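Prusau Expands Commercial Laundry Testing Service to Cover Mixed Textile Loads

Prusau, an independent textile care laboratory, will begin accepting mixed-load samples from commercial laundries in December. The service, named Dollari, measures lint transfer, shrinkage and color change when fabrics of different construction are washed and dried together. Until now the laboratory has tested single-fabric loads only.

Most small and mid-sized laundries do not sort by fiber. Cleaning cloths, workwear and table linen often share a drum to save water and machine time. Standard care labels are written for one item at a time and give little guidance on how a split-fiber cloth behaves next to a woven cotton or a polyester blend.

Dollari was developed over 2,744 wash cycles at the Prusau laboratory. Each cycle was logged for water temperature, detergent dose, spin speed and residual moisture. Samples were conditioned overnight at constant humidity before weighing. Loads that fell outside the set temperature range were discarded and repeated.
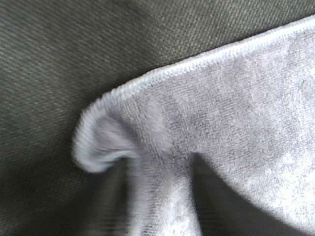

Microfiber towel on twill

Microfiber and twill were chosen as the first pairing for the service. Microfiber picks up loose fiber from other fabrics and holds it through later washes, which lowers its ability to absorb liquid. Twill sheds most heavily during its early washes and then settles. The test report gives a separate lint figure for each fabric, along with the change in mass after drying.

"Operators ask us for a drying temperature, and the answer depends on what else is in the drum," said Doolan, technical manager at Prusau. "The report states the load by weight and fiber — a result without that information cannot be repeated on site."

Customers may choose from three test programs. The short program reports lint transfer only. The standard program adds shrinkage in both warp and weft directions. The extended program adds color change under daylight and store lighting. Results are issued within six working days of sample receipt. Each fabric should be supplied unwashed, in 2 pieces cut from the same lot.

Drullska, which supplies the drum dryers used in the work, will offer the standard program to its service customers. Stojanovska will handle sample collection and return. Laundries may also ship samples directly to the laboratory, where the receiving desk is open until noon on Wednesday.

Test request forms and packing instructions are available from the Prusau customer desk.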